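What Is a Veto?

By Bláthnaid Kinsella
May 9, 2022

A veto is a way for a leader to say no to a new law. The word comes from Latin and means "I forbid."

In the United States, the president can veto a bill. A bill is a plan for a law that has not become a law yet. Governors can veto bills in their own states, and in many cities the mayor can veto things the city council has passed.

How a bill gets to the president

Congress has two parts, the House of Representatives and the Senate. Both parts have to vote yes on the same bill, with the same words in it. Then the bill is sent to the White House.

The president has 10 days to decide what to do, and Sundays don't count. The president can:

Sign the bill. It becomes a law.

Veto the bill. It goes back to Congress with a letter that tells what the president didn't like about it.

Do nothing. If Congress is still meeting when the 10 days are up, the bill becomes a law without being signed.

There is one more way a bill can end. If Congress has gone home for the year and can't take the bill back, and the president doesn't sign it, the bill does not become a law. People call this a pocket veto. It is as if the president put the bill in a pocket and left it there. Pocket vetoes often come up in December, when a session of Congress may be coming to a close.

Can Congress do anything about a veto?

Yes. Congress can vote again. This time more than half is not enough. Two thirds of the members voting in the House and two thirds of the members voting in the Senate have to say yes. If they do, the bill becomes a law even though the president said no. This is called an override.

Overrides don't happen often. It is hard to get that many people to agree, and some of them are usually in the same political party as the president.

Try the math

Say a class has 22 students, and they are voting on a rule that lets people eat lunch outside. The vote is 13 yes and 9 no. The rule passes, and it goes to the teacher. The teacher vetoes it.

Now the class wants to override. Two thirds of 22 is a little more than 14 and a half, so they need 15 votes. They only have 13. Two students who voted no would have to change their minds. They might do that if the rule were easier to live with, but changing the rule would make it a new bill, and a new bill has to start from the beginning. 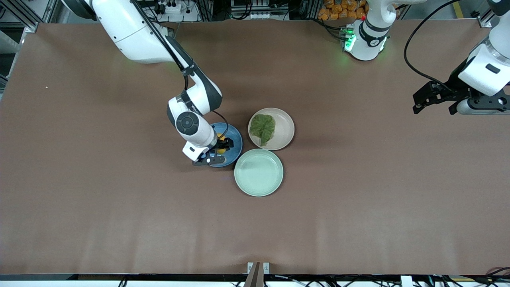
Can the president veto just one part?

No. The president has to take the whole bill or send the whole bill back. Some bills are hundreds of pages long, so this can be a hard choice. A president may sign a bill with parts in it that he or she doesn't like.

Most governors have more choices. They can cross out one part of a bill that spends money and sign the rest. This is called a line-item veto. Congress gave presidents a power like it in 1996, but the Supreme Court said in 1998 that the Constitution does not allow it.

Why have a veto at all?

The people who wrote the Constitution did not want one part of the government to have all the power. Congress writes the laws, the president can refuse them, and Congress can vote again. Courts can also decide that a law goes against the Constitution. These are called checks and balances.

Sometimes a president only says that a veto is coming. Congress may change the bill before it is ever sent.

Words to know

Bill: a plan for a law
Override: to pass a bill after a veto
Session: the time when Congress is meeting
Line-item veto: saying no to one part of a spending bill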